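Stoster: what I got out of a handheld gripper and a lot of tabletops

1st September
By a second-year student, Robotics Lab Course

So my project was about whether you can teach an arm to pick up flat things by collecting the demos by hand, with no arm in the room at all. I called it Stoster because every project in our course gets a silly name (the one before mine was Leckie, and I borrowed most of its code - thank you, Leckie!).

The idea is simple enough. You carry a two-finger gripper with a camera on it, you do the task yourself, and the video plus the finger opening becomes your training data. I ended up with 343 demos across 7 places. I wanted places with real clutter behind the table, so I went for reading corners and lounges and left our lab bench, with its one gray wall, for last.
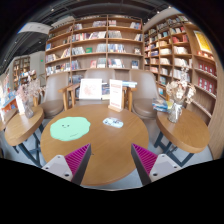 Flat objects were a pain from day one. Coming straight down on a thin mat does nothing, so I learned to slide one fingertip toward the edge first and then close. I threw out 53 demos where I rushed that part, and I probably should have thrown out a few more.

For training I compared two versions. Buven got the full camera view and Zesten got a crop around the fingertips. I was so sure the crop would win! It did fine on the lab bench, but in new rooms Buven succeeded in more than 6 out of every ten tries and Zesten kept closing too early. My guess is the crop loses the table edge, and the policy was using that to judge height. I haven't tested that properly yet.

Still to do: thinner objects, a round of tests at night, and a cleaner way to sync the finger readings. I'm hoping to have the new runs finished by December.

Related reports
Leckie: sorting cups with one camera
Does fingertip texture matter for paper?
Notes on syncing video and gripper width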